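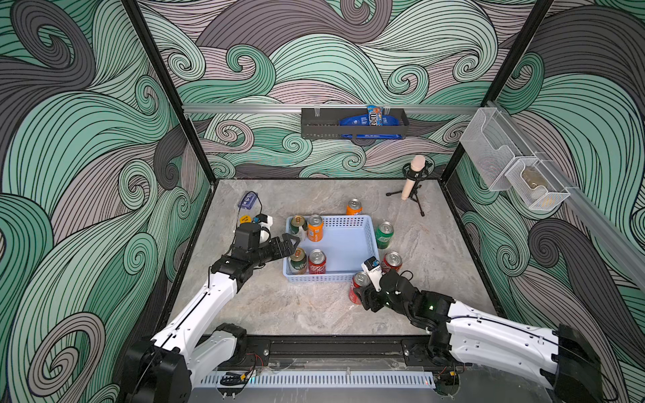
TRALPORT, 2024-05-04

Section 4. Preparing a Feature for Screening

This section applies to the Gullov screening player as supplied to member venues of the Cerdale Film Library. It covers loading a feature, setting the picture shape and running the sound check. Connecting the projector is covered in Section 3, and the return of drives in Section 7.

The Library holds 1,127 titles. Most were made for theaters, but the collection also includes television plays and serials, and these need different settings. Read the title sheet packed with the drive before you begin.

4.1 Loading the feature

1. Switch on the player and wait for the main menu. Do not insert the drive while the start-up screen is showing.
2. Insert the drive in the left-hand slot, label side up.
3. Select Library, then Import. The title and running time appear when the drive has been read.
4. Compare the running time with the title sheet. Several features are held in more than one cut, and the shorter version is often listed first.
5. Select Copy to Player. Leave the drive in place until the Complete message appears.

CAUTION: Do not remove the drive or switch off the player during copying. An interrupted copy must be deleted in full before you try again.

NOTE: The screening key is sent separately by e-mail. It opens 24 hours before the booked start time and cannot be used earlier. If the key is refused inside that period, check the player's clock.
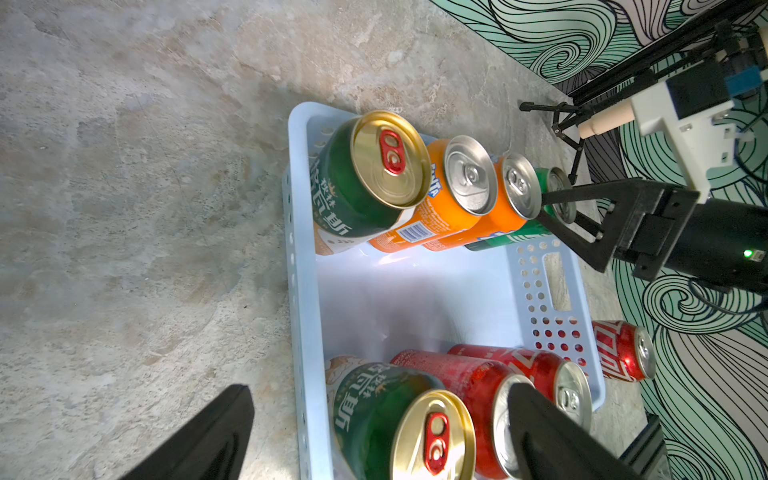 Canned drinks on their sides in a light blue basket.

4.2 Setting the picture shape

1. From the main menu, select Picture, then Shape.
2. Choose the setting given on the title sheet. For black-and-white features of the early 1950s this is normally Academy. For most older television drama it is 4:3.
3. Display the test chart. All four corner marks must be visible on the screen.
4. Adjust the side curtains or masking to meet the edge of the picture. If the venue has no movable masking, leave the side areas dark.

CAUTION: Do not use Stretch or Fill to cover a wide screen. Both settings alter the picture, and their use is not permitted under the booking terms.

Frame rate is set automatically. Television titles recorded at 25 frames per second should be left at that rate, even where the projector offers a conversion.

4.3 Sound check

1. Set the player volume to 10 and the venue amplifier to its usual level.
2. Play the first dialogue scene. The title sheet gives its position.
3. Listen from the back row and from one side seat. Raise or lower the amplifier, leaving the player where it is.
4. For mono soundtracks, select Center Only. Older mono tracks played through all speakers may sound hollow.
5. Turn captions on or off as advertised, and check one line against the speech.

NOTE: Some hiss is normal on features transferred from release prints. The Wolde noise filter fitted to later players should remain off unless the title sheet states otherwise. 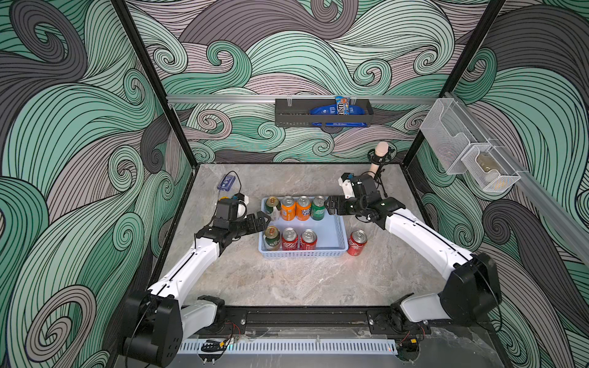
Two robot arms and a gray marble-patterned tabletop.

4.4 Messages during preparation

Code 24 – The key has not yet opened. Wait until the permitted period.
Code 91 – The copy is incomplete. Delete the title and repeat 4.1 from step 2.

Any other code should be reported to Rakiya Akpan in Technical Services, with the serial number on the base of the player. Questions about cuts, credits or title sheets should be sent to Femi Eze in Cataloging.

Continue to Section 5, Running the Program.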